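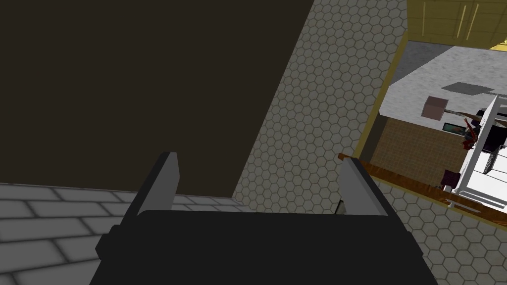
Tenants of Povgate workshops and studios may lay their own floor tiles, provided that the layout is agreed with the Premises Office before any adhesive is bought. The guidance applies to tiles of every shape. Square tiles are the simplest to plan, while hexagonal tiles, such as those visible here, leave a stepped edge at the walls and call for more cutting. Please allow for this in your order.

Before you start

Check that the floor is sound, dry and level. Old paint should be scraped back and loose dust removed with a vacuum cleaner. Hollows deeper than 3 mm must be filled with a levelling compound and left to harden for the time stated on the bag.

Setting out

1. Measure each wall and mark its midpoint on the floor.

2. Snap two chalk lines between opposite midpoints. They should cross at a right angle.

3. Lay a dry row of tiles along each line, using spacers. With hexagonal tiles, decide at this stage whether the points or the flat sides will face the door.

4. Look at the gap at each end of the row. If it is narrower than half a tile, move the starting line until the cuts at both ends are of similar width.

5. Draw the final layout on the plan supplied with your lease and send it to the Premises Office.

Laying the tiles

Work outwards from the centre in small areas – no more adhesive should be spread than can be covered in ten minutes. Press each tile down with a slight twist and check it against its neighbours with a straight edge. Wipe the joints clean as you go. Full tiles are laid first and cut pieces last.

Grouting may begin once the adhesive has set. Leave a gap of 5 mm at the walls and fill it with flexible sealant.

Approval

Plans are normally returned within 2 weeks. Questions should be addressed to Fraser Skinner at the Premises Office.

Guidance last reviewed 29/06/2023.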